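[Festine-Kitchen] Re: Marking out the portioning counter
February 18, 2021

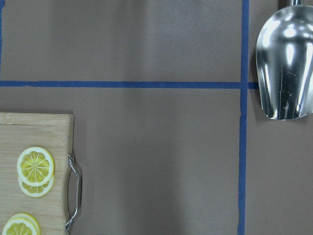 Tape layout on the portioning counter, with the steel scoop in the right-hand panel.

To all members of the Festine Kitchen list:

The Operations Office has received several replies to its message on the portioning counter. The message is quoted in part below, followed by the Office's response.

> Beginning with the next session, the dry goods counter at the
> Villanueva site will be divided with blue painter's tape into
> separate work areas. Each area is to be used for one purpose only.
> Scoops are to be returned to the narrow panel on the right after
> each use and are not to be left in the bins. Comments on the
> proposed layout may be sent to this list.

Three points were raised.

1. Choice of tape. Two members asked whether the lines should be made permanent with paint or an adhesive vinyl. The Office prefers to keep painter's tape for the present. The layout used in November was changed twice before staff were satisfied with it, and further changes are likely once the larger flour bins arrive from Trunon. Any tape that has lifted or frayed along its edge should be replaced at the start of the shift. Please remove the old strip completely before laying the new one. Tape laid over tape collects flour and is difficult to clean.

Lines need not be perfectly straight. They do need to be continuous, so that a person approaching from either side can tell where one area ends and the next begins.

2. Position of the scoop. One member noted that a scoop placed in the upper part of the right-hand panel is a long reach for anyone working on the left. This is correct. The large center area, however, must remain available for trays and open bags, and the Office would ask that no utensils be stored there. Sites where the counter stands against a wall on the right may reverse the plan, provided that the same arrangement is used on every shift.

The scoop should be set down with its handle toward the back of the counter. Scoops used for rice, flour and sugar are to be kept apart and washed at the end of each session. Light scratches on the metal are acceptable. A scoop with a dented or sharp lip should be withdrawn and reported.

3. Cleaning. The counter is to be wiped down every 60 minutes during portioning and again at closing. Wipe along the tape and not across it. A dry brush should be used first where there is loose flour. The Mirnness site reports that a full set of lines lasts almost 20 sessions when cleaned in this manner, and its supply request has been adjusted accordingly.

Sites that have not yet marked their counters are asked to do so within 9 working days. Rolls of tape are available from the Villanueva storeroom, shelf 7, and should be signed out in the usual way.

Further comments may be sent to the list under the same subject line. Requests for replacement scoops should go directly to the Operations Office.

Operations Office
Festine Community Kitchens

_______________________________________________
Festine-Kitchen mailing list
To change delivery options or unsubscribe, write to the list administrator.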